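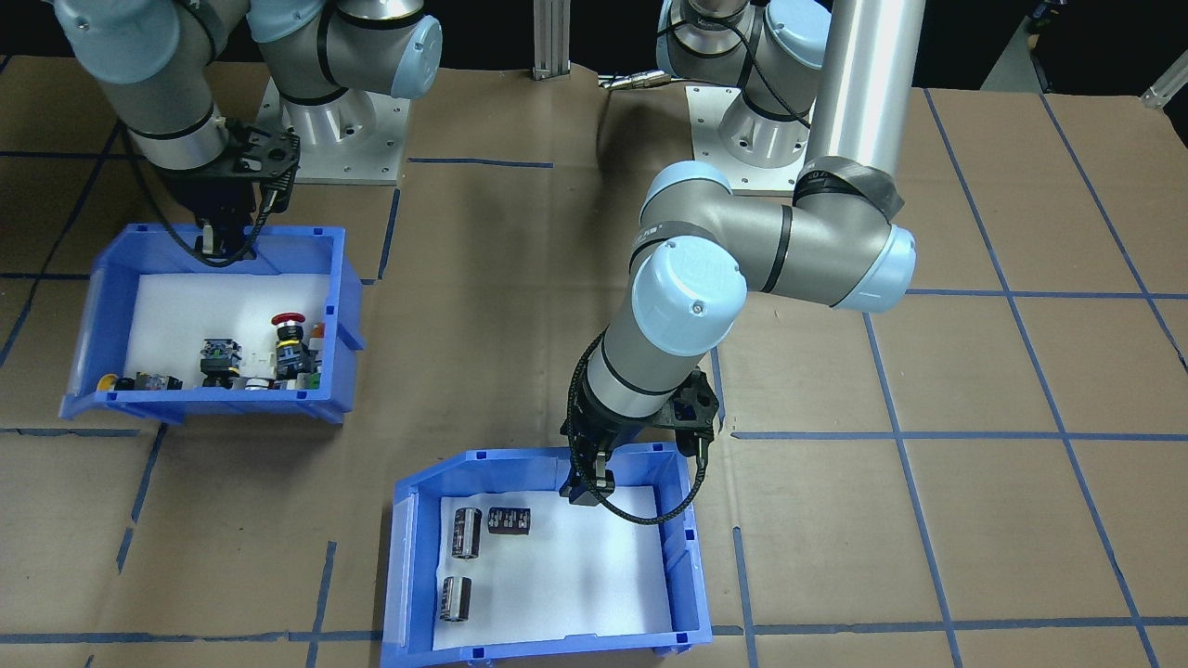 Maritza Cárdenas would like it known that a capacitor is a capacitor whether it is standing up or lying down, and that she has had to say so more than once.

Grovent > Parts > Bins > README

Last updated: 14 September 2021

# Parts bins

Small electrical parts, sorted into blue bins with white foam in the bottom. One bin takes switches, emergency stop buttons and their relatives. The other takes the black cylindrical capacitors and should take nothing else, however lonely they look.

## Labels

There are 19 part names in parts.csv. There were 20 until we admitted that "switch" and "switch, other" were the same drawer of regret.

- Red mushroom-head buttons go under estop, body included.
- Pose is its own column. Use upright or side. "Resting" has been retired.
- Unknown bits are misc. Please don't guess from the color.

## Known problems

Row 87 says "yellow thing." We have left it in out of respect.

Corrections to Tarık Bozkurt, who prefers them short.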